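Subject: Re: Open day at Trisix, was it worth the drive?
Posted to: Sketport automation list
Monday, April 27, 2026

> I couldn't get away for the Trisix open day. Did they run
> the household demo, or was it slides again like in February?
> Also, is it one arm or two now?

They ran it, and it's two arms. The demo area is set up like part of a living room, and 38 people had signed up, so we went in by groups of 6. Our slot was 40 minutes. The job was handling clothes and other soft things around furniture.

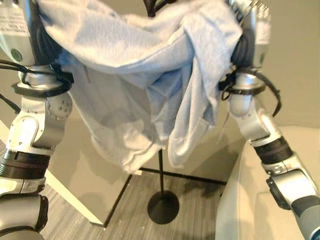 Both grippers on the light blue cloth.

The presenter spent a while on why cloth is hard for them. It never hangs the same way twice, and the arms get in the way of the head camera. That is the case for having cameras at the wrists too.

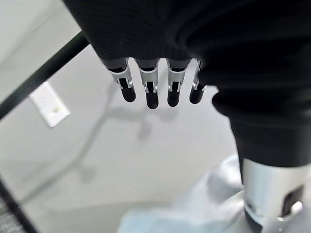 I asked about wear on the fingertips. They swap them after 200 hours, and the gloves sooner than that. I didn't get a price for either.
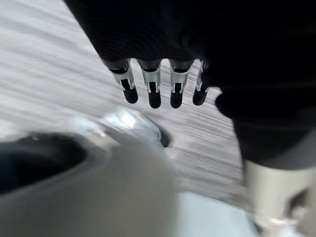
Wrist camera view, with the black rubber tips at the top and something light gray close to the lens.

Most of the questions in our group were about speed. It is slow if you're used to pick and place on a line. Chatzigeorgiou had a table in the hallway with cable guides, and I picked up a catalog.

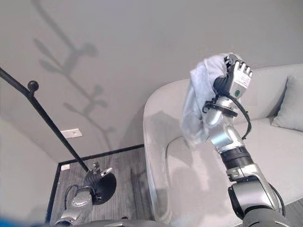
Parking is bad, so use the Ullico lot across the road if you go to the next one. Sign-up is by email again. I can bring the handout to our next meeting if anyone wants a copy.

3 replies | 0 shares
Last updated: Monday
This archive uses cookies to remember your reading settings. OK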